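Home Workshop Boards > Tables and Desks > Round top, two holes, dark cloth behind: glare and grommet questions

benchlevel
Posted December 13, 2021
I have a round top from Drunero in light wood, straight grain, clear finish. It has two holes near the far edge, one toward each side. Two questions.

1. Under a strong overhead light the middle washes out and the rim goes dark. Is this a finish problem or a lamp problem?
2. Should the holes be plugged? Small items get used on this table (cups, a bowl, a spoon, toothpaste) and I would like a continuous surface.

The lamp is rated 800 lumens and hangs 900 mm over the top. Pictures follow.

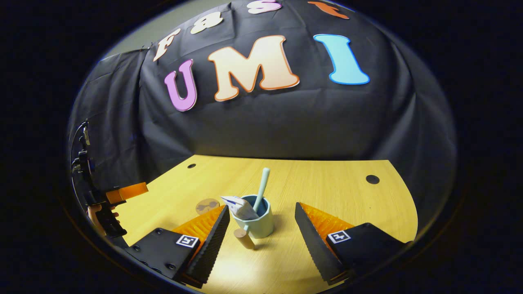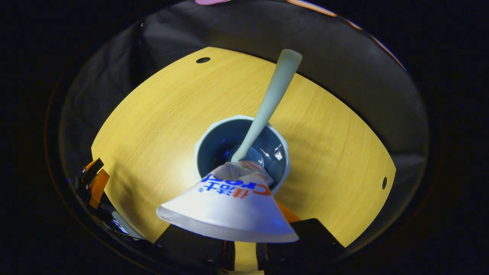
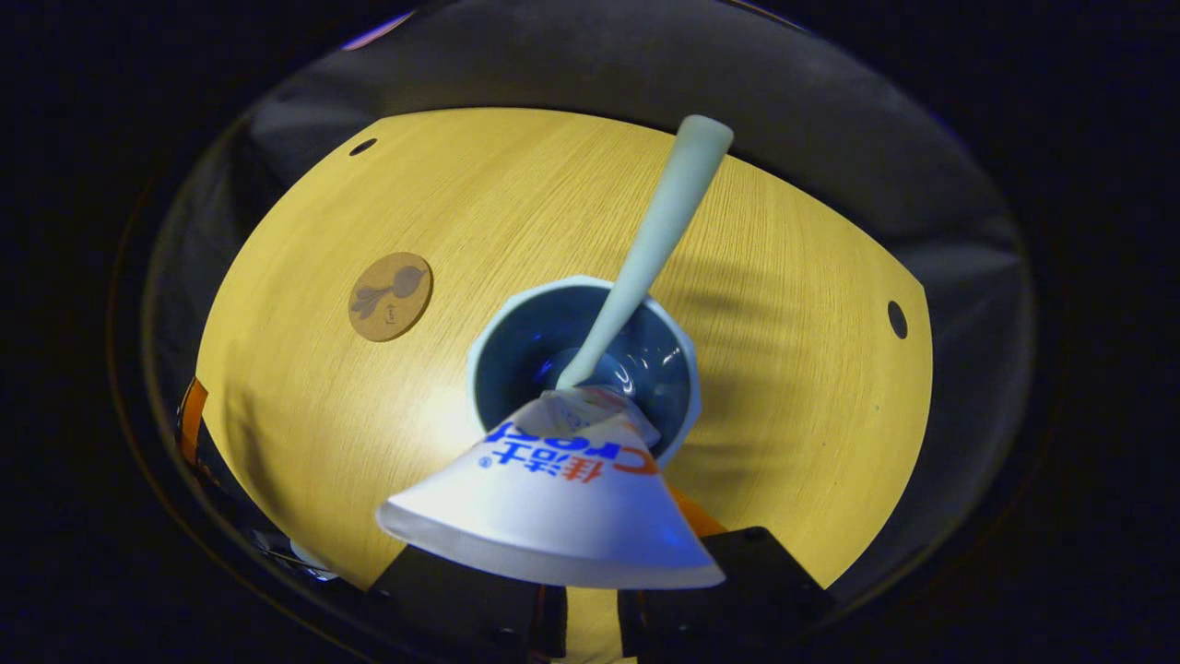
The finish is the factory one. I have not sanded or waxed it. Diameter is 767 mm measured across the grain.

grainline_t
Lamp problem. One source over the center of a pale top will do that with any finish that has some sheen. Raise it or put a diffuser under it. A matte topcoat reduces the hot spot but does not remove the falloff at the rim.

oddjoint
Disagree in part. Dark gray fabric returns almost no light to the edge of the table, so the rim looks darker than it is. Hang something pale back there and measure again before you buy a diffuser. Glazed bowls will show highlights whatever you do.

grainline_t
Cloth color matters less than lamp height. I ran a meter over a similar top in the Teltville shop: 383 lux at the rim with dark cloth behind it, and the reading barely moved with white cloth.

oddjoint
A meter lying flat on the table faces the ceiling. It will not see much of what comes off a vertical backdrop. Tilt it toward the cloth and repeat.

marl_and_pine
On the holes: leave them open if you ever run a cable. If not, Atinga sells push-in caps in black and beech. Measure each hole separately. The two on mine were different diameters and one cap fell straight through.

benchlevel
Mine differ as well. The one at the back left is smaller. I had assumed a single cap size.

marl_and_pine
Then do not order the twin pack.

grainline_t
Glued wood plugs are cleaner. Match the grain direction, cut flush, one coat of Clestalia satin.

marl_and_pine
Cleaner until the top moves with the seasons and a ring opens up around each plug. Caps come out again – plugs do not.

benchlevel
I will go with caps and raise the lamp first, then try a paler cloth as a separate step. Readings to follow, meter flat and tilted.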